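Hutard starts side-by-side test of two robot hands

Sep 23, 2023

Hutard has begun a comparison of two robot hands for shelf and card handling, using the same controller and the same set of tasks for each. The hands are supplied by Zitia and Dhillon. The tests are being run at the company's Stuvley office.

Each hand will make 500 attempts at picking flat items from a compartmented shelf and putting them back. An attempt is logged as a failure if the item is dropped, bent or returned to the wrong compartment. Grip force, finger position and cycle time are recorded on every run.

By the end of last week 207 attempts had been completed with the first hand. Hutard has not released a success rate and says it will not do so until both sets are finished.

"Thin card is a hard case for a hand with several fingers," said Pirjo Hakala, who leads the trial. "The contact area is small and the fingertip hides the edge you want to see."

Wrist cameras are being assessed in the same programme. Hanneke Dierckx, responsible for the vision work, said two mounting positions would be compared, with the lens settings left unchanged between them.

Views from cameras at the wrist or gripper:
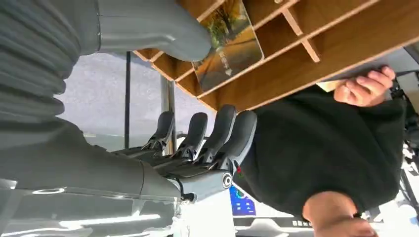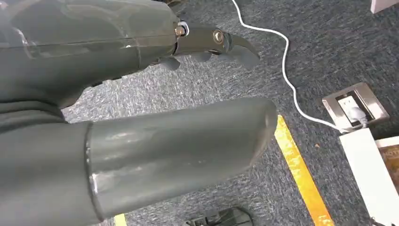 The controller software was frozen before the first run and will stay at that version throughout. Changes to finger calibration are allowed only between blocks of attempts and have to be entered in the test log. Hutard expects to publish the full results in January, together with the task definitions and the force data.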